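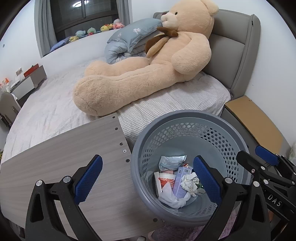
Elli Peltonen keeps her house rules on two sheets of paper. The first version ran to 19 pages, and she says the crews at Gulesport signed it without reading past the first one.

"I don't blame them. Half of it was copied from factory safety manuals," she says. "It told people to stay behind a yellow line. There's no yellow line in a bedroom."

Peltonen writes the practice rules for Skunico, which sends people with hand-held grippers into furnished homes to record everyday chores. The recordings are used to train household robots. Her rules cover what the operators may touch, how they handle it and what state the room should be in when they leave.

The rule she gets asked about most is the one on rubbish. Operators may pick up anything lying in an open wastebasket, such as paper, tissues, cups or cardboard, but they don't tip the basket out and they don't read what's in it. Anything with a name or an address on it goes in a sealed envelope before recording starts, and the householder gets the envelope.

"People worry about their jewellery," she says. "Then you ask whether they mind a camera looking into the bin, and they go quiet for a bit. So we ask about the bin first."

Glass, blades, batteries and medicine are off limits in every home, even if the householder says it's fine. If an operator finds one of them partway through a task, the recording stops and the item is taken out by hand, with gloves on. Peltonen wants that written in the log as a stop, with no penalty for the operator.

"We had crews who were paid by the finished task. Nobody stopped for anything. We changed the pay before we changed the rule, and the stops started showing up in the log in March."

She is just as firm about staging. An operator can't tidy a room to make a task easier, or mess it up to make it harder. Toys, pillows and quilts stay where the family left them unless they're part of the job. If a floor is too cluttered to walk on safely, the crew picks another room.

Some of the rules came from the Mazurek trial, where Skunico recorded 200 tasks and then threw out a good share of them. The finger pads hadn't been wiped between kitchens and bedrooms. Crews now clean the pads at every doorway and check the bolts before the first task of the day – a job that used to be left to whoever packed the case.

Does she think other companies should follow the same list? She is careful here. A group in Brisau has asked for a copy, and she sent it with a note saying the part on consent would need to be redone for renters and shared houses.

"Ours assumes one person can say yes for the whole home. That's often wrong. A teenager's room is the teenager's room, and I'd want to hear it from them too."

The next version is due later this year. She expects to add a section on pets and has been told to keep it to half a page.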